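## 4.2 체결 부품 명칭의 불일치

앞 절에서는 동사 표현(“조이다”, “잠그다”, “체결하다”)의 변이를 다루었다. 본 절에서는 같은 말뭉치에서 나타난 나사와 볼트의 명칭을 검토한다. 분석 대상은 Prisex와 Citska 두 회사가 한국어로 배포한 정비 설명서 74종이며, 여기에서 체결 부품을 가리키는 명사구를 거의 900개 추출하였다. 추출의 기준은 3장에서 설명한 것과 같다. 다만 부품표 안에만 나오고 본문에 나오지 않는 명칭은 제외하였다. 부품표의 명칭은 대부분 품번과 함께 자동으로 입력되기 때문에, 글쓴이의 선택을 보여 준다고 보기 어렵다.

가장 먼저 눈에 띄는 것은 “나사”와 “볼트”의 경계이다. 국어사전의 뜻풀이로는 두 단어가 어느 정도 구별되지만, 설명서의 본문에서는 같은 부품이 한 쪽에서는 “나사”, 다음 쪽에서는 “볼트”로 불리는 경우가 적지 않았다. Prisex의 설명서는 독일어 원문에서 번역된 것으로, 원문의 Schraube가 두 단어에 모두 대응한다. 번역자는 크기가 작다고 판단한 부품에 “나사”를, 크다고 판단한 부품에 “볼트”를 쓴 것으로 보인다. 그러나 이 판단의 근거가 문서 안에 적혀 있지 않으므로, 독자가 두 명칭을 서로 다른 부품으로 이해할 가능성이 있다. Citska의 설명서는 처음부터 한국어로 작성되었으나 작성 부서가 여러 번 바뀌었고, 변이는 한 문서의 안보다는 문서와 문서 사이에서 나타났다.

두 번째 문제는 머리의 홈 모양을 가리키는 말이다. 육각형의 홈이 있는 나사에 대하여 말뭉치에서는 “육각 홈 나사”, “육각 구멍붙이 볼트”, “렌치 볼트”, “소켓 볼트”, “육각 소켓 나사” 등이 확인되었다. 이 가운데 “육각 구멍붙이 볼트”는 형식적인 문서에서 선호되고, “렌치 볼트”는 현장의 말투에 가깝다. 특히 “육각 볼트”라는 줄임말이 문제가 된다. 이 말은 바깥쪽이 육각형인 머리를 뜻하는 것이 보통이지만, Flelemia 계열의 설명서를 옮긴 일부 문서에서는 안쪽에 육각형 홈이 있는 것도 같은 말로 불렀다. 두 부품은 필요한 공구가 다르므로 단순한 문체의 차이로 처리할 수 없다고 생각한다.

이 점과 관련하여 Khokhar 정비 교육원의 강사들에게 설문지를 보내고 의견을 받았다. 응답자들은 대체로 “렌치 볼트”를 가장 빨리 이해한다고 답하였으나, 교육용 문서에 이 말을 쓰는 것에는 찬성하지 않는 사람이 많았다. 이유로는 “렌치”가 공구의 이름이며, 초보자가 스패너 종류를 먼저 떠올린다는 점이 언급되었다. 한 응답자는 학생이 공구를 가지러 갔다가 다른 것을 들고 돌아오는 일이 8월의 집중 과정에서 특히 잦았다고 적었다. 설문의 규모가 작아서 이 결과를 일반화하지는 않겠다.

세 번째로, 머리가 주변 면에 대하여 어디에 위치하는가를 나타내는 표현이 있다. “접시머리”는 머리의 모양을 가리키고, “매립형”은 설치된 상태를 가리킨다. 그런데 말뭉치에서는 두 표현이 자주 서로 바뀌어 쓰였다. 접시머리 나사가 아니더라도 부품 쪽에 자리를 파 놓으면 머리가 면보다 낮게 놓일 수 있고, 이때 “접시머리”라고 쓰면 교체 부품을 주문할 때 잘못된 품목이 선택될 수 있다. 반대로 면 위로 머리가 올라온 나사에 대해서는 정해진 표현이 거의 없었으며, “돌출된”, “튀어나온”, “노출된” 등이 섞여 있었다. “노출된”은 덮개가 없다는 뜻으로도 읽히기 때문에 적당하지 않다. 그림 2는 머리 위치와 홈 모양을 따로 기술해야 하는 경우를 보여 준다.
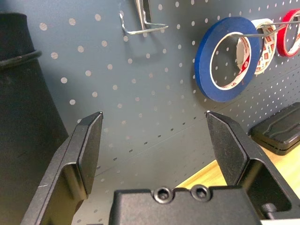
**그림 2.** 검은색 하우징 윗면에 나란히 매립된 육각 홈 나사 두 개. 오른쪽에는 다른 나사의 머리가 돌출되어 있다.

그림 2의 가운데 두 나사를 본 연구의 기준으로 기술하면 “육각 홈 나사(매립)”가 된다. 앞부분은 공구를 고르는 데 필요한 정보이고, 괄호 안은 위치를 찾는 데 필요한 정보이다. 머리의 옆모양은 윗면에서만 보아서는 확정하기 어려우므로 명칭에 넣지 않는다. 설명서 작성자가 도면을 가지고 있는 경우에는 이 정보를 부품표에 따로 적는 것이 바람직하다.

위와 같은 표기를 말뭉치에 시험적으로 적용한 결과, Citska의 문서에서는 대부분의 명칭을 문맥의 변경 없이 바꿀 수 있었다. Prisex의 문서에서는 어려움이 더 컸다. 한 문장 안에서 “나사”와 “볼트”가 대조적으로 쓰인 예가 있었고, 이를 하나의 말로 통일하면 원래의 구별이 사라지기 때문이다. 이러한 문장은 원문을 확인하기 전까지 수정하지 않고 별도로 표시하였다. 와셔와 너트의 명칭은 변이의 폭이 좁으므로 4.3절에서 간단히 다룬다.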